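I want to write down a small story from my grandmother's village, Lutasley. It will take several posts, so please be patient with me. My English is good on paper and slow on the telephone, and this is on paper.

It is about a light. People there call it the Porov lamp, after the farm where it is mostly seen. I am not a believer by nature. I checked what I could and I will say where I could not check.

The oldest report I have found is in a parish notebook. A shepherd writes that he saw "a lantern with no man under it" going along the upper wall, and that it stopped when he stopped. The page has no year. The ink is the same as on the pages beside it, which are about the price of hay.

After that there is a long silence, and then in the time of my grandmother there are many reports. She saw it two times herself. The first time she was 11 and was sent to close the hens. She said it was yellow, low, and that it made the hens quiet. She never said it was beautiful, and she did not like it when other people said so.

Now the part with the car. Warrick Katene was driving down from the pass in June, late, with his dog in the back. He keeps a workbook for his mileage, so he is exact with such things. At the Porov gate the radio went to noise and the engine stopped. The light stood over the wall on his left.

He sat there, he says, some 300 seconds. The dog lay flat and did not bark. Then the radio came back in the middle of a song and he could start the car again. When he looked at his trip counter it showed 746. He had put it to zero in the town, and the town is a short drive away.

I asked him three times if he could have forgotten to put it to zero. He said no three times, the last time not so friendly. I understand him. He told this to the garage and they changed his battery and laughed, and he paid for the battery.

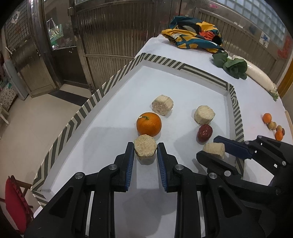

The black-and-white striped border, with the beige blocks inside it.

Several of you have asked for the natural explanations, so I give the ones I know. There is marsh gas, but the Porov side is dry and stony. There are headlights from the other side of the valley, and this one I take seriously, because the road there has a bend which points straight at the farm.

Against the headlights: my grandmother's first light was before that road was built. For the headlights: she told me the story when she was old, and a memory can move a little every time you take it out.

A man named Simon wrote to me that it must be a visitor from another planet. Thank you, Simon, but I don't see why it would come so far to look at a wall.

The Trudel family, who have the farm now, are tired of the question. They have seen nothing. The son told me that cars stop at the gate at night and people walk on the hay. If you go, please stay on the road and do not ring at the house.

I did go, in the end. I stood at the gate from ten o'clock until after one. The map gives the place as 959 metres high and I can tell you that it is cold there also in summer. I saw a fox, two cars on the far bend, and many stars.

The two cars did make a light on the wall. It was white and quick and it slid along the stones. I wrote to Warrick about it the same night. He answered with one line – "Mine was yellow and it waited."

I have no reply to this yet. I will look in the second parish notebook when the office opens it for me, and if there is something about a lamp in it I will continue under this post.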